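Minimum order quantities and shade variation on jumbo roll hand towels

Community Help > Janitorial and Paper Supplies > Ordering and Returns

Posted by Karnunberg Facilities Office, 6/26/21

Our office purchases washroom supplies for two buildings and is reviewing its standing order with Cinov. We currently receive the Halás two-ply hand towel in cartons. The distributor has informed us that, beginning in July, the minimum order for this item will rise to 130 cartons per delivery. Our storage room cannot hold that quantity together with the floor cleaner and refuse sacks we also keep on site.

We would appreciate guidance on the following. May a customer place one order for the minimum quantity and request that it be delivered in parts? Is the Ternunine hand towel accepted by the same wall dispensers? Finally, the last delivery contained rolls of two slightly different shades. Is this grounds for a return, and does opening a carton affect the right to make one?

Ternunine Trade Desk

Thank you for your inquiry. Split delivery is available to account customers on most paper lines. The full quantity is invoiced at the time of order, and the goods are released on dates agreed in writing. Please ask your distributor for a call-off order form. A call-off order must be completed within the period printed on the form, and any cartons not called for by that date will be shipped together.

With regard to dispensers, our hand towel roll is wound on a standard core and fits most lockable wall units. It does not fit units that require a notched core. The core type is normally printed inside the dispenser cover. We recommend requesting a sample roll before changing a standing order, particularly where more than one model of dispenser is installed.

Returns of unopened cartons are accepted with the original delivery note. The outer seal must be intact.
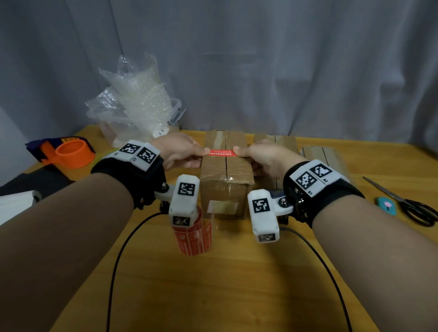
Carton closed with clear tape, with a red strip at the top seam.

Where a carton has been opened, a claim may still be made for a product fault. Please keep the remaining rolls in the carton and record the batch code before contacting customer service. Variation in shade between batches of recycled paper is considered normal and is not treated as a fault. Customers who require a uniform shade may ask for a single batch when placing the order. This may extend the delivery time.

Washroom_Buyer_254

We have the Halás towel also and the minimum was raised for us too. Ask for mixed cartons. Our distributor let us count toilet rolls and center-pull rolls toward the total, so it was not all hand towels. I do not know if every branch does this.

Nobody took back our off-color ones.

Stores Office, North Campus

The previous reply is correct in our experience, although the mixed order must be entered under one account number. Our site placed its order under two numbers and neither reached the minimum. The matter was corrected by telephone, but the delivery was delayed.

We would also advise the original poster to obtain the price for each option in writing. A split delivery may carry a handling charge for every drop after the first, and this charge did not appear on our quotation.

This page has been viewed 1,151 times. Replies are closed.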